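Home Stories Archive Submit About Contact

We use cookies to remember your reading settings. Accept Manage

Search stories Go

The Sorting Box

Elvia Gallegos bought the shape sorter for 3 dollars at the church sale in Wakelow, and when she got it home she found the lid was missing. The blocks were in a bread bag. She tipped them out on the kitchen table and put them back in the bag again, and then she called her neighbor.

"Is the lid the part with the holes?" Huiling asked.

"Yes."

"Then it's just a box."

"I know it's just a box," Elvia said. "Can you cut me a lid?"

Huiling Liang had worked at Soltier for most of her life, cutting patterns for shoe soles, and she still had the small saw in her garage. She came over after supper in her house slippers. She picked up the star and ran her thumb around the points.

"This one will take me all night," she said.

"Ava is coming Saturday."

"Every week there is a Saturday."

She took the bread bag home with her. Elvia watched the garage light from the sink while she washed the two cups. It was still on when she went to bed.

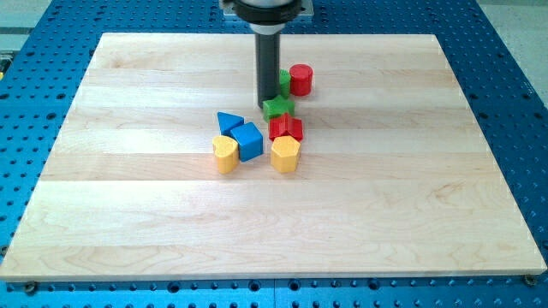
Ava was four and did not like to be helped. Elvia's son had warned her on the phone. He said she would scream if you touched a puzzle piece before she did, and that she had bitten a boy at the Cui Street daycare in August over a truck. Elvia said he had bitten people too. She had gone over the pieces so many times by then that she could name them in bed with her eyes shut, the green star and the yellow one with six sides, the blue triangle, the red cylinder, the red one with a top like a roof. She thought a child might start with the cylinder. It didn't matter which way you turned it.

Huiling brought the lid on Friday. It was sanded, and it fit. She had cut the star last, and one point of the hole was a little wide.

"She won't notice," Elvia said.

"I notice."

They tried every block. The roof piece stuck and Huiling took the lid back to the garage and came again in twenty minutes with dust on her sleeve. After that it went through.

Elvia wrote 10/5/19 on the bottom of the box in pencil, the date of the visit, and under it Ava's name. Then she put the box on the low shelf where the phone books used to be.

Ava came in the next morning with her coat on and wouldn't take it off. She found the box without being told. She sat down on the floor, pulled the lid off, and threw it behind the couch. Then she put all the blocks in the box, one after another, and dumped them out, and put them in again.

Elvia looked at her son. He shrugged.

Huiling stopped by at noon with oranges. She stood in the doorway and watched for a while.

"Where's my lid?" she said.

"Behind the couch."

Huiling nodded. She took off her slippers, sat down on the rug, and held out her hand. Ava thought about it and gave her the star.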